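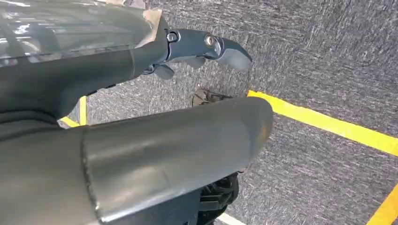
Wrist view: gripper, grey carpet and a strip of our yellow tape.

Hello and welcome to the Belay page! I'm Mélanie Bouchard, and I look after the wrist camera side of the project with Tsutomu Tamura, who wrote nearly all of the training code and puts up with my questions about it. We've been at this since May, in the long room at Trelau, and people kept asking what we do all day, so I've finally put a page together.

The short version is that we want an arm to learn a job from what its own wrist sees, with no ceiling camera helping out. The tricky bit (and the bit I love) is that the arm keeps getting in its own way. Look how much of the view up there is dark grey housing! Our older method, Darkow, painted all of that out before training. Tsutomu's idea was to leave it in and let the model get used to its own elbows, so to speak.

We collected 1,771 runs for this, which was fewer than the 2,000 I'd promised, and kept 900 of them back for testing. Far too many, I know, but I'd been caught out before by a tiny test set and wasn't having it again. With the arm left in, Belay finished 6 more test jobs in every hundred than Darkow did. Not huge, but it held up when we trained it again from scratch, and I did a small dance by the kettle.

Where it still goes wrong is reaching back towards its own base. The model gets hesitant there and hovers for ages. Tsutomu thinks it's short of practice in that direction, I think the picture is just too full of arm, and we've got a cake riding on the answer.

A few people have asked about floors. We train on carpet because that's what the room has, and speckled carpet is surprisingly good for telling the camera how fast it's moving. I'd love to try shiny lino next, which Kasedico have in their workshop, and they've said we can come over for an afternoon if we bring our own extension leads.

The write-up is with Tsutomu for one more read, and I'll link it on this page once he's stopped moving my commas.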